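Chapitre 4
Ranger, classer, trier : les mots qui découpent le monde

Je commence toujours ce cours par la même question, et elle fait toujours sourire : chez vous, où range-t-on le tire-bouchon ? Essayez, vous verrez, tout le monde a une réponse et tout le monde trouve celle du voisin absurde. Chez ma grand-mère, à Gretier, il vivait avec les bougies et la ficelle (pour elle, c'étaient « les choses du soir »). Chez moi il va avec les couteaux. Deux maisons, deux catégories, et une seule langue ! 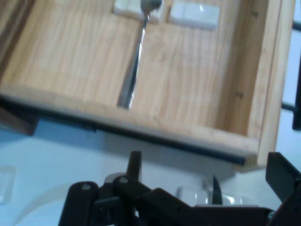 Ce qui m'intéresse ici, vous l'avez deviné, c'est moins le tire-bouchon que le mot sous lequel on le met. Dire « couverts », c'est déjà avoir décidé que certains objets vont ensemble et que la louche, elle, attendra dehors. Les linguistes parlent d'hyperonyme pour le terme général et d'hyponymes pour ceux qu'il regroupe. Retenez bien ces deux mots, on va s'en servir jusqu'au chapitre 7.

Quand j'enseignais à Lomumport, mon collègue Ramil Espiritu avait fait remplir un petit questionnaire à 131 élèves. Il leur donnait 50 noms d'objets de la maison et leur demandait de former des groupes, puis de baptiser chaque groupe. Je m'attendais à des listes bien sages. Pas du tout ! On a eu « ce qui pique », « ce qu'on ne prête pas », et même « ce que papa cherche ». Ces étiquettes-là ne figurent dans aucun dictionnaire, et pourtant on les comprend sans effort, ce qui m'enchante encore.

Prenez maintenant la fourchette. Le mot est un diminutif de « fourche », et il porte donc la trace d'un outil de ferme que plus grand monde n'a en tête en passant à table. Selon le classement choisi, elle sera un couvert, un ustensile, un objet en métal ou, pour mes élèves, une chose qui pique. Aucune de ces réponses n'est fausse, elles ne répondent simplement pas à la même question.

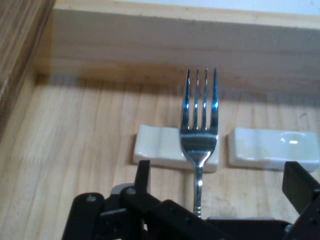
4.1 Hyperonymes et hyponymes

Partons d'une phrase toute bête : « Mets les couverts sur la table. » Remplacez « couverts » par « fourchettes », puis par « objets », et notez ce qui change pour celui qui écoute.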